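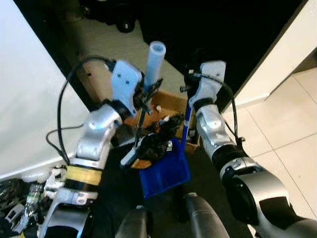

Both arms at work, with the blue dustpan between them and the open box close by.

Greetings from the back of the Odholm workshop, where the two-armed cell has had more attention this past month than it got all winter! A good many of you have asked what goes into keeping it going, and June seemed a nice quiet time to write some of it down, so get yourself a coffee and bear with me, because I do tend to wander once I start on cables.

The cell spends most of its days on tidying jobs. It gets a dustpan, a tube, a cloth, a box, whatever we have put in front of it, and it practices picking things up, passing them across and putting them away. Light work, you might think, and for the motors it is. For the grippers and the wiring it is a different story. Every reach and twist pulls a little on the leads that run down the outside of the arms, and those leads are what we look at first in the morning, before the coffee has even finished dripping.

The way we check them is very plain. With the power off, one of us moves the arm slowly by hand from tucked-in to fully stretched and watches the loop behind the gripper. It should open and close like a lazy garden hose. If it goes tight at full stretch, it needs more slack. If it flops forward far enough to get near the fingers, it has too much, and we feed a bit back down the arm. We had the left one too tight for most of the spring (my fault, I like a neat cable), and the gripper kept dropping off the network whenever the wrist turned all the way out. We blamed the software for nearly a week. Then we let out a hand's width of cable and the fault went away, and I have been told to keep my neatness to my own desk.

Next come the fingers. They are held on with small screws, and small screws do like to creep. We go over them with the short driver every 80 hours of running, snugging them up and never leaning on them, and we put a dot of paint across each head so you can see at a glance if one has turned. The last time around, one had moved a good quarter turn and the finger had a wobble you could feel but not see. Long, thin things show this up before anything else does. A stick held near one end will droop or swing if the fingers aren't meeting squarely, while a fat round tube will sit there quite happily and tell you nothing at all.

Zeroing is the part newcomers enjoy most, I think. We close each gripper on nothing, mark that as shut, open it wide, mark that as open, and then have it do 100 open-and-close strokes while somebody listens. You really do get an ear for it! A dry guide has a faint scratchy sound well before it starts to stick. Our old set of Minoreck fingers lasted up to 4,000 hours before we retired them, and I would put a lot of that down to wiping the guides with a clean rag and going easy on the grease. Grease and floor dust make a sort of gray paste, and I've dug enough of that out with a toothpick to last me.

After that we look at the brackets and the base joints, feel for any play at the shoulders, and run the two arms through the meeting-in-the-middle routine at slow speed. That routine has 19 stops in it, and at each one we want to see clear air between the wrists. If we have had an arm off for any reason, we do the whole thing twice.

A few bits of housekeeping before I let you go. The spare cable ties have moved to the Kristiansen cabinet, second drawer, along with the paint pen. Please put the pen back with its cap on. The log sheet now has a column for cable slack, left and right, so do fill in both even when nothing has changed. And the replacement wrist leads from Nikia are still on order, so if you notice any scuffing on the outside bend, wrap it, write it down and leave a note on the bench for the next shift.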